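Dekotent publishes code of practice for robot handling of soft goods

Prelitstead, 2023-05-18

Dekotent has published a code of practice for robots that handle cloth and other soft items on open tables. The document sets limits on grip force, rules for cable routing and a common way of recording trials. It was written with Hondent, which makes fingertip pads, and can be used by any site free of charge.

The code has 105 clauses. It is meant to be read alongside existing machinery safety rules and does not replace them. It applies to hands with padded fingertips working within reach of a person, at a table or bench, on items that change shape when held.

Section 2 deals with contact. Fingertip pads must be checked for wear before each session, and the hand must stop if the force on any pad passes the limit set in the risk assessment. Where the wrist camera is the main source of data, the pad in contact should stay in view for as long as the task allows.
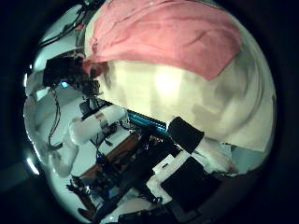 Wrist camera view of a fingertip pad against a cream-white object, with pink cloth above.

"Most of the existing guidance assumes a rigid part in a known place," said Verena Kaufmann, head of standards at Dekotent. "Cloth folds, slips and hides what is under it. Sites were each writing their own rules and the results could not be compared."

The draft was tested at the Kassa laboratory in Prelitstead, starting in December. Staff logged 959 trials over about 120 hours of operation. Clauses on lighting and on the labelling of camera records were rewritten after the tests.

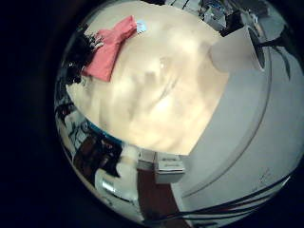

Cables are covered in a separate annex. Loose cables should be kept out of the path of the arm, and any cable that has to cross the work area must be listed in the site record. Items left on the table that are not part of the task must also be listed.

"The annex is short but it took the longest to agree," said Theresia Danzer, who led the tests for Hondent. "Operators wanted something they could check in a few minutes before starting work."

Sites that adopt the code may declare this in their own technical files. Dekotent does not offer certification. Comments on the first edition can be sent to the Dekotent standards office in Prelitstead, which also supplies the record sheets.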